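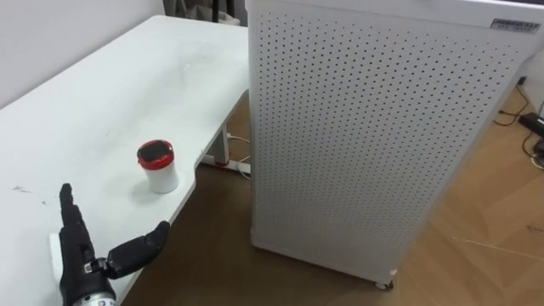 The Dusuvance Furniture Reuse Office has now completed the refitting of the shared study rooms on the third level of the Lapiņa Building. Work began in February and covered 16 rooms, each of which received a desk, a chair, shelving and, where the ventilation survey called for it, an air purifier. Wherever possible, furniture was transferred from other floors. The white desks have rounded corners and a shallow curve along the front edge, and their matte tops carry the faint gray scuffs of earlier service. Surfaces in this condition were accepted for reuse under the office's grading guide. The tall purifiers, with their perforated front and side panels, stand on the floor beside the desks so that the full work surface remains available.

The gallery records the furnishings as supplied. Captions follow, together with notes for residents and department coordinators.

Desk and air purifier, Lapiņa Building, third level. White desk with a small white container with a red lid standing near the front edge. Wooden floor.

Notes on the furnishings

Desks. A total of 331 pieces of furniture were inspected during the project, including items held in the Flosov storage annex. Desks with light surface marks were graded B and returned to use. Desks with damaged edges or unstable legs were withdrawn.

Air purifiers. Units should be kept clear of curtains, coats and stacked paper. Perforated panels may be dusted with a dry cloth. Filters are replaced by building staff every 6 months, and residents are asked not to open the units.

Desktops. Small containers and stationery may be left on a desk during a booking and should be removed at its end. Marks that do not come away with a damp cloth may be reported through the Botach room booking page.

Floors. Felt pads have been fitted to all chairs. Furniture should be lifted when moved, and the original layout restored before departure.

Requests for additional furniture are reviewed 3 times a year. The next review opens on Monday, August 24, 2026. Forms are available from the Furniture Reuse Office, ground floor, Lapiņa Building.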